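3.2 Surfaces and what collects on them

We visited 40 homes in the Uso and Entwistle housing blocks, all of them in March, and looked at how living rooms hold small goods between one tidying and the next. Following Moriarty's earlier work on hallways, we treated each flat surface as a storage place in its own right, whether or not the household thought of it that way. Closed drawers were left out of the survey. Interviews were held in the same room and took up to 68 minutes. 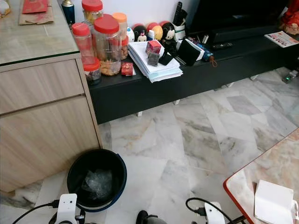 Low consoles drew the widest mix of goods. Residents told us they bought them for the television, and then used the ends for things that had no other home. Food was common at one end, mail in the middle, and keepsakes along the wall. In one living room the left end of a long black console was taken up by clear snack jars with colored lids, with a row of small collectible figures behind them and a thick stack of papers and envelopes farther along. The remote controls had their own white holder, which made them one of the few groups of items in that room with a fixed container. We coded jars as "stored" and the papers as "resting," following the Zindis scheme. Coders disagreed most often about paper. A stack can be a filing system to the person who made it, and residents sometimes corrected us on this point during the interview.

Tables were coded separately. They are cleared for meals in many homes, so goods left there tend to be in current use or waiting for a decision. Drinks, paper and small devices made up most of what we recorded. We noted the material of the top and the treatment of the edge, as several residents said they would not put a wet glass on bare wood but did not mind stone or a stone-look finish. 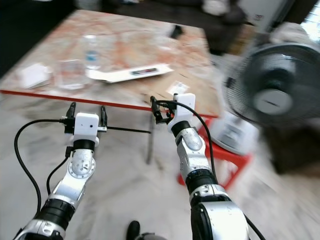 Figure 2. Table with a marble-like top and red-orange trim, holding a water bottle, a glass and papers. An electric fan stands to the right.

Floors were the last surface coded. We recorded any item standing directly on the floor that was not furniture, and left out rugs and mats.
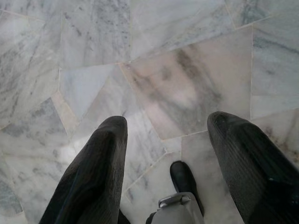

Footwear gave us some trouble under this rule. Shoes kept by the front door were coded as "stored" if the household had a habit of leaving them there, and as "resting" anywhere else. Eoin Moriarty checked the floor codes against the interview notes and changed those where the resident had described a regular spot. The full set came to 3000 coded items, with bags and shoes the largest groups at floor level.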